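The Sewing Room, Sorted (Mostly)

Gallery, updated March 20, 2026

Hello again from the house in Woltcombe! A few of you have been asking how the sewing room is coming along, so I'm putting it up on the gallery pages with my usual rambling attached. For anyone new, the room was my aunt's before it was mine. Elfriede Petersen sewed in it for most of her life (curtains, christening gowns, a truly huge number of aprons) and when I took over the house I also took over everything she had tucked into it. I shut the door in October and told myself I'd think about it after the holidays. Well, the holidays came and went and I thought about it a little more, with the door still shut.

What finally got me moving was needing a desk. I do the bookkeeping for Harms, the garden center out past the bridge, and I'd been doing it at the kitchen table with my receipts in a salad bowl. You can only explain a grease spot on an invoice so many times. So the plan was half sewing room, half office, and all of it tidy enough that I could find a pair of scissors without calling someone.

My friend Mareike Buschmann came over to help and stayed most of a week, bless her. She is much more ruthless than I am, and she had a system, which was that every single thing gets picked up, looked at and put somewhere. You aren't allowed to lift a thing and set it back down where it was. I broke that rule within ten minutes, over a tin of hooks and eyes.

We began with the fabric, and I had no idea how much fabric one closet can hold if you fold it properly. It kept coming! We sorted by color first, which looked gorgeous and was no use at all, and then Mareike made me do it again by size. Big pieces (enough for a skirt or a tablecloth) went on the wide shelves. Medium pieces got rolled and stood on end in boxes, and anything smaller than a dish towel went into the scrap bin unless I could say right then what I'd make with it. I said "potholders" a lot. I may have to open a potholder store.

The blues got their own box in the end, even though we'd given up on colors. I love blue and I'm the one who has to live here. There's denim in there, and a soft faded cotton that I'm pretty sure used to be somebody's pajamas, and a shiny lining that slides off everything you put it on.

After the fabric came the containers, and this is where I got into trouble. My aunt never threw out a pretty box. Cookie boxes, soap boxes, the kind that nice stationery comes in, cups that had lost their saucers and been given pins to hold. I don't throw them out either, so now there are two generations' worth. Mareike's position was that a container has to contain something or it goes, and my position was that I could easily find something for it to contain. We went through them one after another on that basis and I did a lot of very quick thinking. Bobbins! Chalk! Those little plastic rings that come off curtains!

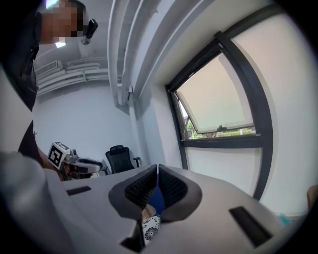

Something blue, black flowers on white, and the office chair back by the wall.

Anything with a black-and-white pattern gets an automatic pass from me. I've always liked black flowers better than the colored kind on dishes and boxes. They go with everything and they don't look like they're trying to be a garden. Mareike says that's a rule I made up on the spot, and she's right, but I've written it on the list now so it counts.

A word about the chair, because I'm fond of it. It came from the office sale when Dindisby Printing moved out of their old building, and I got it home in the back of the car with the hatch tied down and a scarf on it for a flag. Mesh back, armrests, all in black. Elfriede sewed on a kitchen chair with a cushion tied to it and had opinions about people who needed more, but I'm up to my neck in garden center receipts for hours at a time and my lower back has opinions of its own. It doesn't match one other thing in the room. I did try a crocheted cover on it and it looked like it was going to a funeral in its nightgown, so I took that off again.

Now for the shelves. I'd been pricing a built-in unit with a fold-down ironing board and a little cubby for every spool, and the quote came back at some 800 dollars, before delivery. I laughed out loud, all by myself, standing in the hall. What I bought in the end was a plain set of shelves and a secondhand dresser from the thrift place in Fallum, 130 dollars for the pair, and Mareike and I carried them up the stairs ourselves. The dresser took three tries at the landing. If you ever need to turn a dresser on a landing, take the drawers out FIRST. We took them out second and third.

The drawers go like this, and I'm writing it down partly for me. Top left is thread, the everyday colors. Top right is thread I will never use but can't part with (there's an orange in there that could stop traffic). The second drawer is zippers, elastic and bias tape, all wound on cards with a pin through the end. Third is patterns, standing up like files, and I haven't gone through those yet, so please don't ask me if I have the one with the pointed collar. The bottom drawer is buttons.

I need a minute for the buttons. They were in jars, and I'd always planned to leave them in jars on the windowsill where the light comes through, but the sun had bleached the top layer in every one of them, so into the drawer they went. I sat on the floor and ran my hands through them the way I did when I was six. There are the big brown ones from my uncle's overcoat, and the glass ones, and a whole string of tiny pearly ones that must have been cut off a wedding dress, though I don't know whose. If any of the cousins reading this know, would you write to me? I'd love to put a note in with them.

The sewing machine stays by the window where it always was. I had it serviced, got a new belt put on, and it runs beautifully, if a bit loud. I've hemmed two pairs of pants on it so far and one of them came out even.

My office half is the other end of the room, and I'll admit it filled up faster than I meant it to. Printer, lamp, two trays for paper, one mug that's supposed to be for pens and usually has coffee in it. The receipts have moved out of the salad bowl and into a proper folder with months on the tabs. The salad bowl is back in the kitchen and we've had salad in it.

Things I still have to do in there, in no order at all:

Go through the patterns.

Find out what's in the suitcase on top of the closet (it's heavy and it rattles).

Paint the radiator, or else decide that I like it the way it is.

Get a second lamp for cutting out, as the overhead light makes navy and black look exactly the same and I've already been caught once.

Take the donation bags to Fallum before I start looking inside them again.

On the donations, for those who asked: yes, I kept the aprons. Not every apron. I kept the ones with pockets, and the red check that Elfriede wore for canning, and one that I think she made for me when I was small, judging by the length of it. The others have gone to cousins, and Mareike took two home with her along with a box of trimmings that she pretended she was only minding for me. If you're family and you'd like an apron, there are a few left and I'm happy to mail one. Tell me if you want the kind that ties or the kind that goes over your head.

I've also set aside a bag of quilting squares, already cut, all cotton, for anybody who'll use them. They're cut very accurately, so you can tell they aren't my work. I'd like them to go to one person so they end up in the same quilt, but I won't come around and check.

Last bit of housekeeping for this page. The older galleries (kitchen, porch, and the great pantry shelf collapse) are still up under the House heading, and the garden will get its own page once there's something in it besides mud and the one brave crocus. If you leave a comment and it doesn't show up right away, give it a day. I have to approve them by hand and I usually do it in the evening, in the black chair, with the door open for once.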